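Fixing a gripper that stops short and then calls it a grab

My Flustero arm picked up a nasty habit last September. It would stop just shy of a bin, close on nothing, report a good grasp and lift away looking very pleased with itself. If yours does this, grab a coffee and work through these steps with me!

First, hit the stop and leave the arm where it is. Don't jog it home yet – you want to see exactly where the fingers ended up compared to where the log says they are.
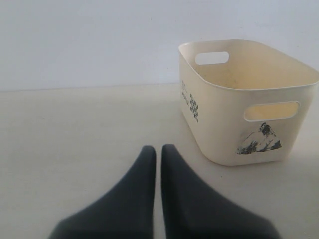

Next, open the Pundus log and scroll back to the last close command. Mine said the fingers had hit resistance at 130, and an empty close should read under 100. So the threshold was fooled by plain old friction (dusty slides, in my case). Check the sideways error too. With the cream basket still off to the right of both fingers and a strip of bare table in between, I knew the grasp reading was nonsense and the position was wrong as well.

Now power down, wipe the slides and move each finger by hand. Power up, redo the wrist offset, and run the close test at 300 with nothing in reach. If it still claims a grasp, raise the threshold a little and try again. Keep your hands out of there while it runs, please.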